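Workplace guides > Assembly and packing > Sharing the bench

How to bring a two-armed robot onto an assembly bench without upsetting the people who work there

May 14, 2026, by the Rongate workshop desk

If you have found your way to this page, I expect somebody at your place has decided that a robot is going to help put things together, and you are the one who has to make it happen on an ordinary working day with ordinary working people. I have been through it at our Tustthorpe unit, where we assemble flat-packed plastic furniture for halls and nurseries, and I would like to pass on what we did, in the order I would do it if I had the chance to start again (and I would start again, for all my grumbling).

Step one: talk before anything is bolted down

We told our bench team in January, well before the arms were fitted, and I still think we left it late. People had already heard a version of it from the Esville depot, and the version they had heard was that everyone would be gone by summer. Sit down with the whole shift, with tea, and say plainly which jobs the machine will be tried on, which it won't, and what happens to anyone whose hours would change. If you don't know yet, say that too, and give them a date when you will.

Step two: pick one dull job

Ask the team which task they would happily never do again. Ours said table legs, straight away. You turn the top over, line up a leg with its corner socket, press, and then do it again for the next one, and by the end of a long order your wrists know all about it. A good first job has parts that don't vary much, a clear finish, and no great harm done if it goes wrong. Leave anything with small screws or fiddly labels for much later.

Step three: lay out the bench for both of you

Our old benches were set up for a person who could lean across and rummage. The arms can't rummage. Put the tabletop down with its underside facing up, keep the loose legs to one side within reach, and cover the surface with something that won't scratch the plastic. We use black sheeting. Smooth it as best you can, but don't spend your whole morning on it.
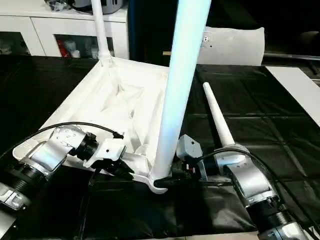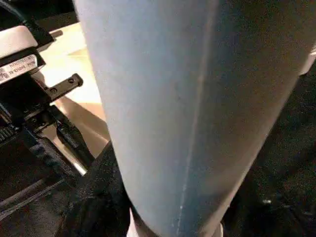
Whatever layout you settle on, mark it with tape and write it on a card by the bench, so the early shift and the late shift are working to the same plan. We lost a good deal of time to people kindly tidying up after one another.

Step four: show it the job the way your best people do it

This was the part I enjoyed most, and I think the team did too, once they had got over feeling watched. Our system, which came through a small firm called Ichikawa, learns from somebody guiding the arms through the work. Choose the person who is good at the job, even if somebody else is keener on gadgets. There are little habits in fitting a leg that I had never noticed in all my years on the floor, such as giving it the slightest wiggle before pressing down, and those habits only came out when we asked the people who had them.

We recorded 896 goes at it before we were content to move on. Please pay people properly for that time and count it as skilled work. Keep each session short as well. We settled on 22 minutes and then a change of operator, as guiding the arms is more tiring than it looks and a tired person teaches tired movements.

Step five: decide who is in charge of stopping it

Everyone is. Put the stop button where it can be reached from either side of the bench, let each person press it once in training so that the first time isn't in a panic, and never ask for a reason in a cross voice afterwards. Keep a notebook nearby for what happened. Ours is full of crossings-out and tea rings and it has been more use to me than the weekly report.

Step six: look again at everybody's day

Once the arms have the legs, somebody's day has a hole in it, and if you don't fill it sensibly it will be filled with sweeping. We moved 2 people on to checking and repairs, which they had been asking for, and the other 4 on the bench now take turns as robot minder. Minding has its own troubles. It can be lonely, and it is hard to stay alert when things are going well, so we swap at every break and keep the minder's stool close enough to the others for a chat.

Pay needs sorting out at this stage too. If you have a piece rate, sit down and rework it before the machine goes live, with the people it affects in the room.

Step seven: come back to it after a month

Ask the same questions you asked at the start and write down the answers next to the old ones. Ours had gone from worry about jobs to complaints about the noise of the fan and where the spare legs were kept, and I was very glad to have those complaints. We moved the spare legs the same afternoon. The fan is still waiting on a part.

Filed under: Robots at work, Bench assembly, Looking after your team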